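Clirnadau Recalls 884 Hand-Held Grippers Over Finger Release Fault

TORASBRIDGE, 2024-04-29 - Clirnadau is asking customers to stop using 884 of its hand-held gripper tools after finding that the fingers can open without warning while an object is held between them. The tools were shipped to research groups and training labs. No injuries have been reported.

The fault lies in a return spring behind the trigger. In the affected batch the spring was heat-treated at the wrong setting by a supplier and can crack after repeated use. When it cracks, the fingers lose their hold and whatever is in them drops. In most of the cases reported so far, the user was lifting something over a work table and the damage was limited to the object.

Clirnadau first heard of the problem in early April, when a customer returned a tool with a broken spring. Engineers at the Torasbridge site then ran 40 tools from the same batch through a lifting test. Springs cracked in several of them before 2000 closings, well short of the rated life. The company stopped shipments the same day.

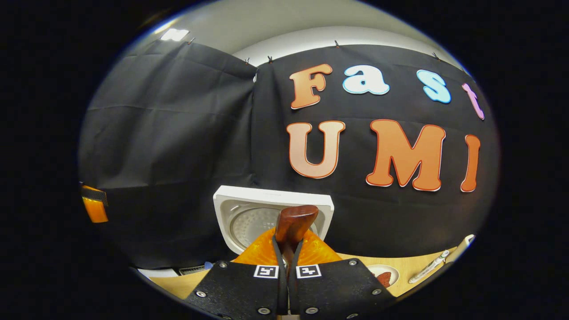

Eylül Bilgin said the first drop in her lab was put down to a tired hand. It was only when a second tool let go of a glass jar that her group took the housing apart and found the spring in two pieces. She said the notice should have gone out a week sooner, and that she would like the replacement springs to be marked so that users can tell them from the old ones.

Clirnadau accepts that the first report should have been passed to customers more quickly. Replacement springs will be painted green at one end.

The recall covers tools sold under the Trendine name with a serial number ending in K. The number is stamped inside the handle, below the trigger. Tools sold under the Güneş name use a different spring and are not affected. A further 2276 Trendine tools from other batches have been checked against supplier records and can stay in use.

Customers with an affected tool should put it aside and not try to change the spring themselves, as it is under tension and can fly out when the cover is removed. Clirnadau will send a prepaid box and return the repaired tool free of charge. Customers who prefer a refund can ask for one. Claims for items broken in a drop will be handled case by case and should include the serial number and a short account of what happened.

"We shipped a part we had not tested long enough," said Ataberk Akbulut, head of product safety at Clirnadau. "Every new batch of springs will now go through the full lifting test before any tool is built with it."

Repairs are expected to begin within two weeks.

Contact: Clirnadau Press Office, Torasbridge | © 2024 Clirnadau. All rights reserved. | Back to top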